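Home & Habit / Features / The cart will see you now

The cart will see you now

Steel trolleys were built for people in uniform. Now they carry our mail, our snacks and our better intentions.

The first thing you learn about owning a service cart is that it is never empty. Ours came into the office in May, bought from the closing sale at the Lovunska, a hotel with 64 rooms and, at the end, very few guests. By lunchtime it was holding a stapler. By three it had somebody's soup.

Carts like this used to have one job. They went down the hall with towels on them and came back with different towels. Then restaurants shut, hotels got refurbished, and a great many sturdy objects on wheels went looking for work in homes and studios. Wirstead, the salvage yard that handled the Lovunska sale, says it moved over 3000 pieces of hotel furniture last year and that the carts go first. The trouser presses are still there if you want one.

The appeal is easy to understand. A shelf asks you to commit to a wall. A cart only asks that you keep the cords off the floor, and it will forgive you a few of those. It can be a bar at six and a filing system at nine, though the filing suffers.

It also needs a bag. Any flat surface fills up with flat things, and the rest of life is lumpy. Cardoso, which makes hanging bags for prams, carts and the backs of chairs, sells its fabric one in 2 sizes, and the smaller holds more than you will admit to putting in it. Greleo does a cheaper version with hooks that squeak. Either way, choose a dark color and accept that the bottom of the bag is where small things go to be forgotten.

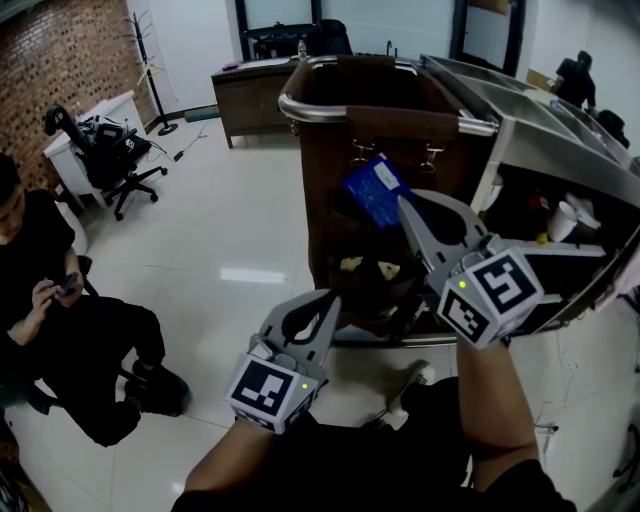

A box goes in the brown bag; the paper cup has already claimed the lower compartment.

A few rules, learned slowly. Put boxes in upright, label out, or you will be feeling for them like a vet. Empty the bag on the first of the month. Crumpled things at the bottom don't improve with age. And give the cup a deadline, or it becomes a fixture.

Leather on the handle is worth paying for. Bare steel in January is a poor way to start a conversation with your furniture.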